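Share this chapter | 14 shares | 2 comments

Filed under: Automation and Work, Site Visits, Free Sample Chapters

We use cookies to remember where you stopped reading. By continuing you agree to our cookie policy.

CHAPTER 6
Going to See the Robots

6.1 An afternoon at Priltbridge

Most people meet their first working robot at an open day. They have seen plenty of robots before that, of course, running upstairs in films and turning backflips in clips their uncle forwards to them. Then they drive to an industrial park, sign a visitor sheet, accept a lanyard and a lukewarm coffee, and stand behind a strip of yellow tape while a machine thinks about picking something up.

This chapter is about that afternoon. A demonstration is a piece of engineering in its own right, with its own budget, its own tricks of the trade and its own ways of going wrong, and anyone who plans to buy, build or manage automation will sit through a good many of them. Learning to watch one properly is a skill. It is seldom taught, possibly on the grounds that the people best placed to teach it are usually giving the demonstration.

Our running case is the open day held by the Sernis workshop at Priltbridge on 2023-04-12. Sernis builds small two-armed workstations for light handling jobs, the sort of work that needs one hand to steady a thing while the other hand does something to it. The program for the day promised "200 minutes of live robotics," which turned out to include lunch. There were 62 names on the visitor sheet, among them a party of second-year students, two people from a packaging firm, and a man who had come for the building's other tenant and stayed for the sandwiches.

Marichka Demchenko ran the floor. Her opening remarks are worth quoting in full, as they took less time than the safety briefing: "Please don't cheer when it works. It makes the operators nervous, and then it stops working."

6.2 Why flowers?

The obvious thing to demonstrate with a robot arm is a stack of blocks. Blocks are square and rigid, and they stay where they are put. They also tell a visitor next to nothing, apart from the fact that the company owns some blocks.

Sernis chose floristry. The main bench had two arms mounted on a rail along the front, a sheet of tissue paper set out between them, a yellow vase, and a supply of artificial flowers that Debashish Dewan had bought in January and had been defending against his colleagues ever since. (They kept ending up on desks.) The flowers had been through a good deal by April. Real ones would have lasted until the first rehearsal.

Consider what the job asks for. Stems are thin and go off in all directions. Flower heads are wide and soft, and they hide whatever is beneath them, including the part you would like to grip. Tissue paper slides, wrinkles and clings. A vase with a bouquet in it is top-heavy in a way that any cat could demonstrate for you. A person who has never wrapped a bunch of flowers can make a passable mess of it on the first try, and a robot has to be brought a long way before its mess is passable too.

The bench also needed both arms, and this was the point of the exercise. One arm working alone is easy to admire. With two, a visitor starts to ask better questions. Which arm moves first? What does the other one do in the meantime? Does each one know where its neighbour is, or have they been told to stay out of each other's way and hope for the best?
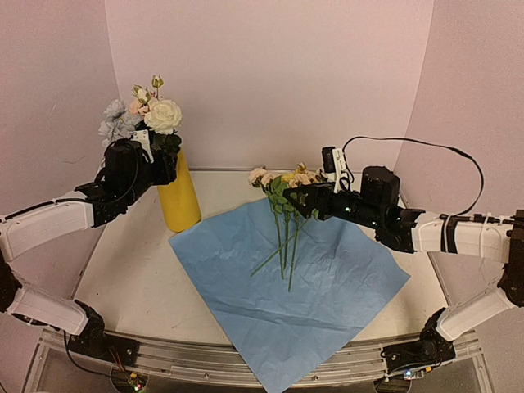 6.3 What to watch for

Visitors look at the flowers. You should look at the stems. In the bunch held over the paper, they hang and splay below the gripper, and one of them heads off toward the lower left on business of its own. Whoever plans the next move has to deal with that stem, and how they deal with it will tell you more about the system than the brochure does.

Look next at where each gripper has chosen to hold on. The left one is up against the vase and has the bouquet by its stems, just above the rim. The right one has its bunch high up among the blooms. Both choices can be defended, and you should ask somebody to defend them. At Priltbridge the question went to Knut Pfeiffer, who gave a careful answer about clearance and then a shorter one about what had worked at rehearsal.

Look, too, at the cameras. A bracket sits on top of each gripper, and the camera's view at that point is a very different thing from your own. You can see the whole table. A camera riding on a wrist may see a great deal of rose.

Finally, check the tabletop. A bench that has been used has scuffs on it, and this one did. A spotless bench at an open day means either a very tidy workshop or a very recent one.

6.4 Questions that are worth the coffee

Dirk Bauerfeind has attended demonstrations on behalf of the packaging firm Olero for long enough to have a list. He reads it off the back of an envelope, and he was kind enough to let us copy it.

Is a person driving it? There is no shame in a yes. Many two-armed systems are guided by an operator at first and run on their own later, but the price should reflect which of these you are watching.

What happens if I move the vase? Ask before touching. Then watch the faces of the staff.

How many tries did it get this morning? The answer at Priltbridge was 91, and Demchenko gave it without looking at her notes. Bauerfeind wrote it down and underlined it, and he told us later that he trusts a large number a good deal more than he trusts "a few."

Who resets it? Every demonstration has a person who puts the flowers back. Find out what that person is paid and add it to the cost.

Before reading on, pick one of the four questions and write down the answer you would least like to hear if the money were yours. We will come back to it in 6.7, when Volker Reuter of Chambi explains how he bought the wrong machine.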